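Coso home robot, two-arm version: setup and upkeep after a season of living room work

Reviewed 8 Dec 2020 by Unnur Holst

I look after one Coso for a rental company, Sternden, and I have been setting it up and repairing it since October. This review is about that side of the job. Plenty of people have written about what it can tidy. Fewer have written about keeping it running.

Setup

The base and the two arms come in separate boxes. The arms bolt on with the hex key in the kit, and the right one is easier if a second person holds it level. The cables only fit one way, which I liked. Shoulder calibration took me 26 minutes the first time, most of it spent looking for page 2 of the manual. Do it again any time the robot has been moved by van. I skipped that once and the gripper closed well above the carpet on every try.

Teaching it a room is the slow part. Dark, glossy furniture throws reflections, and a low table with curved legs needs a wider keep-out zone than the software suggests. I add the zone by hand in the Drundia app and save it under the room name. Patterned rugs need care too. A small piece of litter on a big flower print is hard to pick out, so I turn the floor sensitivity up one step and run the right arm slowly and low.

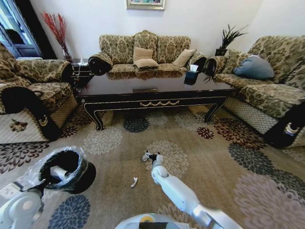 Looking after the gripper

The right gripper on mine is small, black and silver, and it gets most of the attention. Carpet fiber works its way into the finger hinges. I clear it with a dry paintbrush at the end of each day and check that the fingers still meet at the tips. If they don't, loosen the side screw, close the fingers on a strip of card and tighten again.

Thin plastic is the other thing to watch. Bags cling to the pads, and a stretched piece can get pulled into the wrist joint - stop the arm before you tug it out.

Repairs

One so far. Error 1044 came up on the left arm, and it was a loose connector under the elbow cover. The cover clips are stiff and I broke one. Nyberg sells replacements in a bag with far more than I will ever need.

Verdict

Good arms, decent app, poor manual. The service plan is $400 a year and I would skip it if you are comfortable with a screwdriver. I would buy the spare finger pads on day one.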